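AVIA 3410 Airline Operations Planning
Handout 7: Crew pairing and reserve cover
Prepared by Hauwa Jibrin. Revised 2026-05-26.

7.1 Terms

A duty period begins at report time and ends at release. It includes briefing, all flight sectors, turnarounds, and any positioning travel the operator requires. A pairing is a sequence of duty periods, separated by rest, that starts and ends at the same crew base. A roster is the assignment of pairings, reserve blocks, training and days off to a named crew member over a roster period.

Pairing construction and rostering are normally solved in that order. The pairing stage ignores individuals and covers flights at minimum cost. The rostering stage covers pairings with people. Solving both together gives a better result in theory, but the problem grows quickly, and most carriers accept the loss.

7.2 The pairing problem

The standard formulation is set partitioning. Each row is a flight that must be crewed. Each column is a legal pairing. An entry is 1 if the pairing covers the flight and 0 otherwise. Costs attach to columns: credited hours, hotel nights, ground transport, and positioning seats that could have been sold.

For the Hovland network used in the tutorial there are 41 daily flights and 4 crew bases. Even at this size the full set of legal pairings is too large to list usefully by hand. The solver starts from a restricted set of 2000 columns and adds others by column generation, using the dual values to price new pairings.
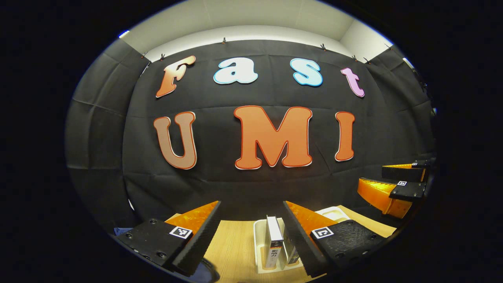
Legality is checked when a column is generated, so the master problem contains no rest or duty rules of its own. If a rule is changed, every stored column must be checked again before the next solve. Students who alter the minimum rest parameter in the workbook and re-solve without clearing the column pool will get an answer that looks cheaper than it is.

Where positioning is allowed, replace the equality in each row with "greater than or equal to". Surplus cover on a flight is then read as crew travelling as passengers. Check that seats are available.

7.3 Robustness

A minimum-cost solution tends to use short connections in which the crew changes aircraft. Each of these passes an inbound delay to a second tail. Two remedies are common:

(a) a penalty on aircraft changes where the scheduled connection is under 50 minutes;
(b) keeping crew and aircraft together for as many consecutive sectors as duty limits permit.

Remedy (a) is simple to add to the column cost. Remedy (b) needs the tail routing as an input, so the fleet assignment from Handout 6 must be final. Wikström's lecture slides treat (b) in more detail and use a slightly different notation for connection arcs. 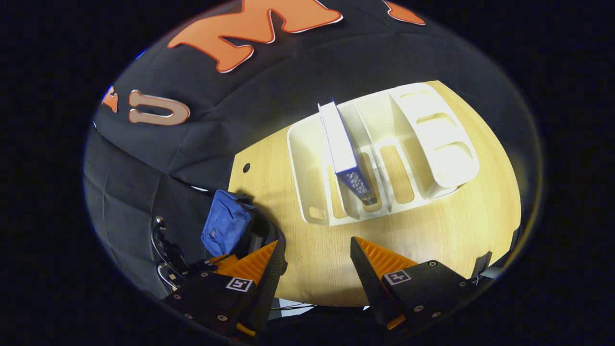
Figure 7.2. Large letters on black fabric, beside a light wooden tabletop.

7.4 Reserve cover

Reserve crew are held at base (airport standby) or at home on a call-out time. Demand for reserves comes from sickness, misconnections, and duty periods that run past their limit during disruption. The first can be forecast by season from past records. The other two depend on the schedule and are better estimated by simulation.

Do not size reserves on the mean. Compute the distribution of open duties per day at each base and choose a cover level, then state that level with the result. Pooling between bases reduces the total only if positioning time is shorter than the call-out window.

7.5 Tutorial work

1. Formulate the Paso base subproblem and solve its linear relaxation.
2. Add penalty (a) and report the change in cost and in the number of aircraft changes.
3. Explain why a fractional solution cannot be published as a roster, and describe one branching rule suited to pairings.

Submit the workbook and a two-page report to Ekrem Yaman. Show units for all cost terms. Questions on the solver licence go to Qianru Su.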